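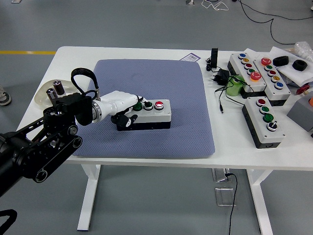 Fig. 1. Bench with push-button boxes. The arm's wrist is over the green button of a three-button box.

Unit 5: Rules for button work, and how far to trust them
Lullow course notes, November 2020

Most lab rule sheets are written after something goes wrong, and they read that way. The Tilberg sheet has 10 rules. I would keep five of them, and I have doubts about one of those.

Colour. The sheet says green starts and red stops. Fine as a habit, useless as a guarantee. Colour tells you what the person who bought the button had in mind. It says nothing about what is wired behind it. Trace the circuit or test it, then label the box in words.

Mushroom heads. Students see a big red button and call it an emergency stop. It is one only if it cuts power to the thing that can hurt you. A loose box on a bench may be connected to nothing at all. Before any run, find the stop that belongs to the arm, press it, and write down that you did.

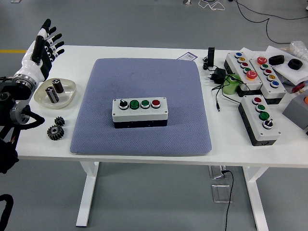 Layout is where the sheet is weakest. "Keep the work area tidy" can't be checked, so it gets ticked every time. Szekeres rewrote it as a distance: no spare parts or cables within 400 mm of the target box. You can argue with the number (I do, it seems to have been picked because it was round) but at least you can put a ruler on it.

Repeat trials. Dumeck asks for 10 presses without a miss before a task is signed off. Ten presses of one box in one position tells you about that box in that position. Turn the box, swap it for one with a selector switch, and start the count again. A press and a turn are different jobs and should never share a sign-off.

For next class: pick one rule from the sheet that can't be checked and rewrite it so that it can. Half a page is plenty.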